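2025-06-01

Sunday, shop to myself until four. Bench by the window.

Finished the second set of fingers for the hand-held gripper. The pads are printed in the matte black again, same profile as the first set, with the screw holes moved up so the driver clears the linkage. Pressed the brass inserts with the iron at a lower setting and let each one cool under a flat block before starting the next. One went in crooked. Reheated it, pulled it, pressed it again, and it sits flush now. The linkage arms went together without shimming, which they did not do in April.

Play at the fingertip, measured with the jaws half closed: better than the old set, still more than I want. Most of it comes from the lower pivots. Évan Leblanc says to ream them and fit proper bushings. He is probably right and I will probably do it after everything else.

Cloth tests after lunch. Rigid parts are no longer informative; both sets will pick up a block or a tube all day. Cloth shows whether the pads close parallel. If they toe out, a single layer slides from between them as soon as there is any pull. I used the lemon print piece because it has a stiff edge trim and soft panels in the same item, so both cases come from one object.

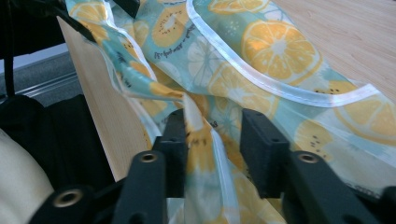
Procedure, for when I forget it: lower open, close slowly until the fabric bunches, stop, lift by one hand's width, hold, set down, release. No correcting mid-lift. Log the grip point, layer count and result. I have been sloppy about the layer count in earlier entries and those rows are no use now.

Ran eight lifts on the trim and eight on the plain panel. Trim: seven held. Panel: seven held, though one of those crept the whole time and I marked it with a question mark. The failures were both shallow grips, with cloth only at the very tip of the pads. The old fingers did worse on the panel, but I changed the closing speed between sets, so the comparison is weak. Need to rerun the old set at the new speed before I claim anything.

Straps are a separate problem. They are narrow and slick, and they roll when the pads meet them at an angle. Approaching square to the strap helps. Approaching along it does not work at all. I want to try a thin silicone face on one pad only — Delaunay sells the sheet, and the offcuts from the Drekbridge job may be thick enough to skip ordering.
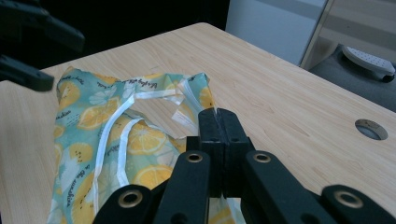
Fingers closed on a fold of the lemon fabric and strap.

Weighed the tool with the new fingers on: 625 g. Heavier than planned. Most of the excess is in the arms, and there is room to thin them between the inserts. My wrist noticed by the end of the session.

Plurnex file for the arms is saved as version 8. Version 7 has the wrong hole spacing and should be deleted before I print from it again.

To do: bushings, order from Imberg if the local place has none. Rerun old set. Silicone face, left pad first. Thread lock on the pad screws, one had backed out a quarter turn. Sweep under the bench.

Locked up at ten past four.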